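Open Day Tabletop Set — README

What's in this folder

These are the recordings we made at the Trellavard open day in October, when the Plirneo lab let people wander in off the street and watch our two-armed setup work a table. I put the set together afterward, so blame me for the naming. There are 888 episodes, and 118 of them were started by visitors, who got to pick which object went where (kids loved this part, and so did a lot of the parents!).

How it's laid out

One folder per hour, mornings first. Each episode has the head view, both wrist views, joint positions and a short text line saying what the task was. The text lines from the afternoon are messier — I was typing and answering questions at the same time. Episodes tagged "talk" have someone explaining over the top, so skip those if you want clean audio.

The table

We kept to ordinary stuff people would know from home, like a drinking glass, a plastic bottle and a screwdriver. The tabletop is two sections pushed together, and the seam matters if you're training on anything that slides. I left those episodes in.
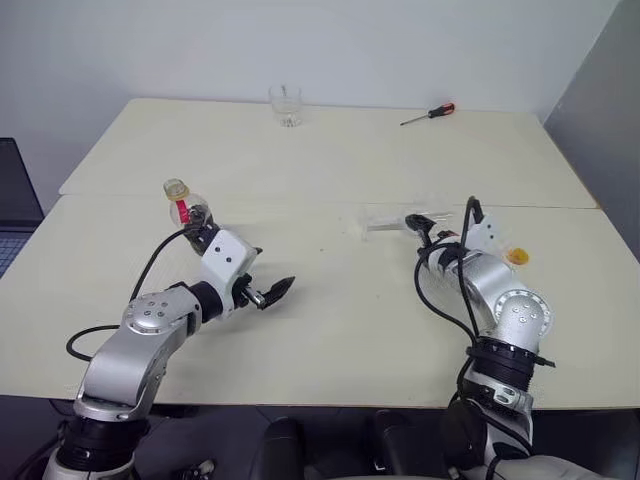
Mirnik wrote back after trying the first upload and asked for the seam episodes to get their own tag, as their pushing policy kept learning to stop short of it. Fair enough! Version 2 has a "seam" tag on 33 episodes so far, and I'm still going through the rest.

Known problems

The left wrist view drops out in a few of the noon episodes. Clocks on the Ndlovu logger run a little behind the arms, so use the offset file.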